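Notícias da associação: a mesa das encomendas

Quero contar aos sócios como ficou organizado o trabalho com as encomendas, porque em maio recebi muitas perguntas sobre isto. Peço desculpa se o meu português tem ainda alguns erros; a Rowena Salazar leu o texto antes de mim enviar e corrigiu os piores.

Em maio passaram pela nossa sala 900 encomendas. A maior parte, 700, veio em sacos de plástico, e as outras em caixas de cartão. Os sacos são leves e baratos para quem envia, mas para nós dão mais trabalho que as caixas. Dobram-se, escorregam uns sobre os outros e o que está escrito fica dentro das pregas.

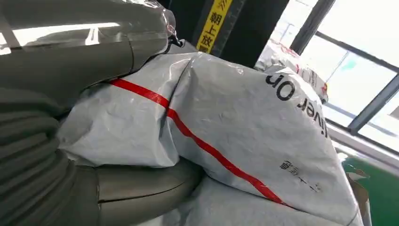
Por esta razão pedimos que cada saco seja alisado com a mão antes de ir para a leitura. A etiqueta deve ficar virada para cima e sem dobra no meio do código. Se a etiqueta está rasgada, não se tenta colar: o saco vai para a prateleira da Noeline Paewai, que procura o número na lista do remetente.

Também peço atenção com os sacos que já são usados pela segunda vez. O texto impresso no plástico é da empresa de transporte e não diz nada sobre o destinatário. Em maio tivemos 5 encomendas entregues na morada errada, e em duas delas a pessoa copiou o telefone impresso no saco em vez do telefone da etiqueta.
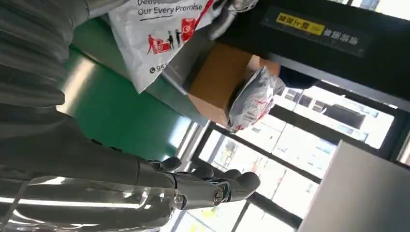

O lugar de cada coisa

A mesa verde é para ler e registar, o tapete ao lado é para as encomendas seguirem. Parece simples, mas quando há pressa as duas coisas misturam-se. O computador portátil fica na mesa, e os cabos devem passar por trás dele. As caixas pequenas podem esperar ao lado da coluna preta, com um saco em cima se não for pesado.
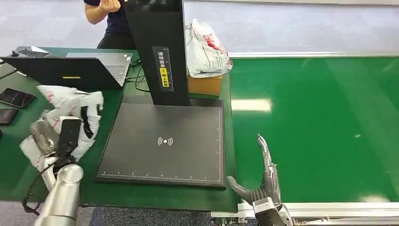 Para as encomendas da Sarkeo a regra é um pouco diferente: lê-se primeiro a guia e só depois o saco. A Wanda Tokarz preparou uma folha com os passos, e quem quiser uma cópia pode pedir a ela.

Ainda estão na sala 266 sacos vazios em bom estado. Os sócios que enviam roupa ou livros podem levar alguns, sem pagar. Agradeço só que tirem antes a etiqueta antiga.

Giang Tôn

Imprimir | Enviar por e-mail
Última atualização: 10 jun 2025
Contacto | © Associação Nusham | Voltar ao topo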